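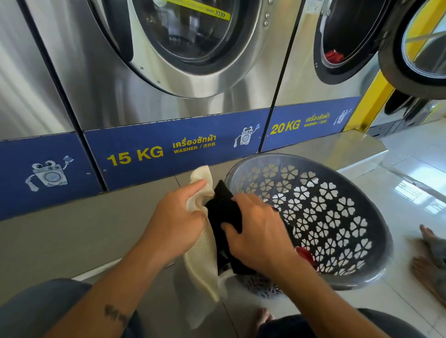

Laundry separation: segmentation merges two garments whenever one of them is mesh

Posted in Perception & Planning
Monday, June 1, 2026

I'm working on the perception side of a laundry handling stack and I've been stuck on the same thing for longer than I'd like to admit. The task is pulling two tangled items apart over a basket. We have head-camera video of people doing it by hand in laundromats, and the planner is supposed to learn where each hand should go: one holds, the other separates.

It works fine on towels and t-shirts. It falls apart when one item is mesh. I have a clip with a cream mesh cloth and a crumpled black thing pressed up against the inside of it, left hand up near the fold of the mesh, right hand on the black fabric. My segmenter gives me one blob for both items, or else it gives me the mesh plus the basket, because the basket is gray plastic with clover-shaped cutouts all over the side and I guess it looks like one more thing full of holes. And then the stainless washers behind it throw streaky reflections that come back as little phantom garments. Fun!

What I've got so far: color video only for training, with color plus depth on the real arms. I'm running the segmenter from the Rodix toolkit with default settings, every frame on its own, and passing the masks to a grasp planner that wants exactly two objects. If it gets one, it throws error 904 and quits the episode. I tried fine-tuning on 50 hand-labeled frames and got better masks on those clips and worse ones everywhere else.

So do I need way more labels, or am I asking a single frame for something it can't tell me? I'd rather not rewrite the planner, but I will if I have to.

— Arruda

Flillix
Member

I went through pretty much this same mess with net curtains, so you have my sympathy.

I'd stop running frames independently before you label anything else. With open-knit fabric, the color behind it leaks through, so on a still frame black behind cream really does look like a pattern on one item. Once a hand moves, the two layers usually slide a bit relative to each other, and that's your signal. Take a window of 16 frames, compute optical flow, and cluster the pixels on motion as well as appearance. My first version was embarrassingly simple (flow vectors stuck onto the existing features, nothing learned) and it split most of the merged blobs.

Two warnings. The camera is on somebody's head, so you have to subtract head motion first. Fit it on the background, and mask out the glass doors and shiny tile when you do, because reflections don't move the way the surface does and they'll drag your estimate off. That should also kill a lot of your phantom garments, by the way. Second, if both layers are pinched in the same hand, they move together and flow tells you nothing. In those windows I just carry the old masks forward and lower the confidence.

For the basket, I wouldn't try to make the segmenter smarter. It's sitting on the floor and the cloth isn't. Anything that stays put after you've removed the camera motion, and has a rim, goes in a static layer and stays there until something bumps it. If your people nudge the basket with a knee, you'll need to re-detect, so don't freeze it for the whole clip.

As for your 50 frames, I suspect they came from two or three clips. Spread them out! One frame each from lots of clips did far more for me than a bunch of neighbors.

Grillville
Newcomer

have you tried a bigger model? I switched to the large one and my masks got better. mine was socks though, no mesh

Rodix user 16
Regular

I agree with most of what Flillix wrote, but I'd still touch the planner. Error 904 is only the object count check, and you can turn it into a soft failure in the planner config. The better fix is to let one blob be a legal state. If the planner sees a single object, its next action should be a small probing tug — hold at the upper fold, pull sideways a little with the other gripper, look again. On the real arms that makes your own motion cue, which beats waiting for one to show up.

Keep the tug slow and put a force limit on it. Mesh snags on fingertips, and a snag looks a lot like "still one object" if you're only checking the masks. I compare gripper force against how far the cloth moved: if force climbs and nothing moves, back off and regrasp.

Also, don't lean on depth for the mesh. Mine comes back as a mix of the cloth and whatever is behind it, and averaging puts the surface somewhere in between where there isn't any cloth at all. I take the nearest valid cluster inside the mask and throw out the rest. You lose points, but the grasp height stops jumping around.

Arruda
Original poster

Thanks, trying the flow window first. Flillix, you were right about the labels, all 50 came from 2 clips. I've set 904 to soft for now and I'll wire in the tug once the masks stop flickering. Probably July before I have arm time again, so I'll post numbers then.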